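Ploltach open day: card table recordings

Hello! I put this little collection together after our February open day at Skerska, and I've tried to write down everything I'd want to know if I were downloading it cold.

What's in it

There are 282 recordings from the card table, where visitors could stop and watch the hand work through short card-moving tasks. Dirceu Barros picked the tasks and I mostly kept an eye on the disk space (and talked far too much to anyone who'd listen). The cards all share the same magenta pattern with white and pale pink swirls, so please don't expect to tell them apart by their backs.

The goods along the back of the table — bottles, packets, rolls, a dark tin — aren't part of any task. Setareh Shahbazi wanted a busy background and I think she was right, even if it makes the labels lovely and distracting.

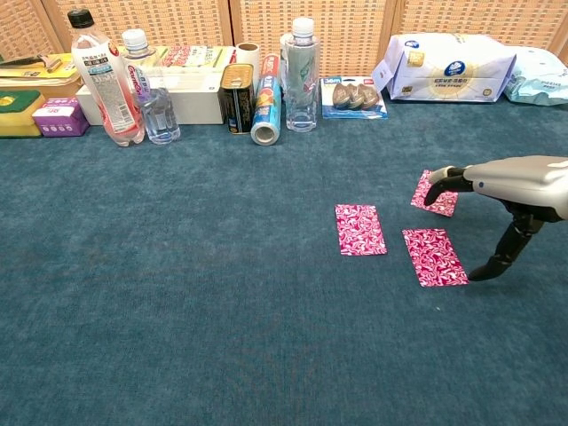
How it's split

200 recordings are for training and the rest are for testing. I kept the afternoon demonstrations together in the test set, so don't reshuffle unless you really mean to.

Known problems

Recording 91 stops early, my fault. Fingers often cover part of a card, and we haven't marked which ones. Aidan Lenihan has started a list and would love some help with it!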